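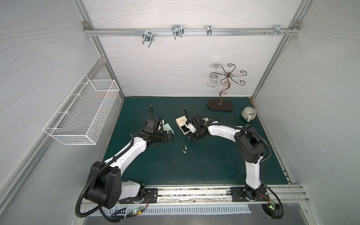 Can two arms put the dishes away?
Project report, Seon-mi Han
2024-02-12

The question for this project was whether a pair of robot arms can do small tidying jobs that a person does without thinking. I picked three: hanging a cup on a mug tree, closing a gift box and putting a card away.

Both arms were driven by a program called Tevau, trained on 206 demonstrations that I recorded by hand. I then ran 50 trials of each job.

The box went best. The lid is light and the arms can work from both sides, although a lid set down crooked usually stayed crooked. Cups were harder. The gripper has to find the handle and then line it up with a hook, and clear glass confused the cameras more than glazed ceramic did. The card was the worst of all – it lies flat and the fingers often slid over it.

Speed is also a problem. I can hang a cup in two seconds, and the arms needed more than 50.

My answer for now is no, not in a real kitchen. Packing the same box all day in a shop seems much closer. In April I will repeat the cup trials with softer fingertips and a slower approach to the hook.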